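Housekeeping Basics, Handout 3: The Sink and What Sits Around It
Plindesex Evening Classes, kitchen unit

Last time we did drawers, and I promised we'd get to the wet end of the kitchen. Bring your Mumo workbook, please, and turn to page 18 -- the blank counter plan. We're going to fill it in!

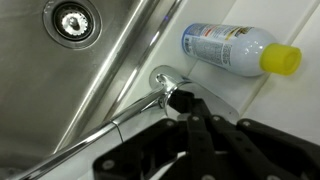
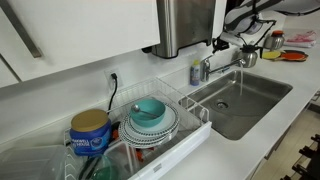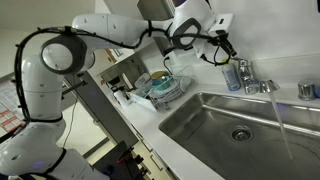
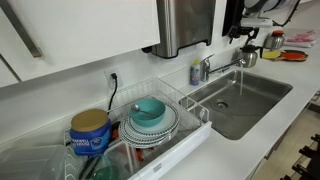
I teach the sink first because every other job in the kitchen ends up there sooner or later (coffee cups, paint brushes, the dog's bowl). My rule is to start with the bare basin and work outward. A single deep one with a round drain suits me fine, and I like the dish soap kept back by the faucet, standing up, where you can grab it with a soapy hand. In the first picture the bottle is lying on its side, so mark that as your first fix.

Now the rack. Put it right beside the basin, and look at the teal bowl in the third picture when you draw yours in. I'd give bowls the middle and lids the ends, but I've lost that argument in 2 classes already -- do what your cupboards allow.

For homework, draw your own counter at home with everything on it as it stands tonight, no cheating! The Moradi reading on drains can wait until December.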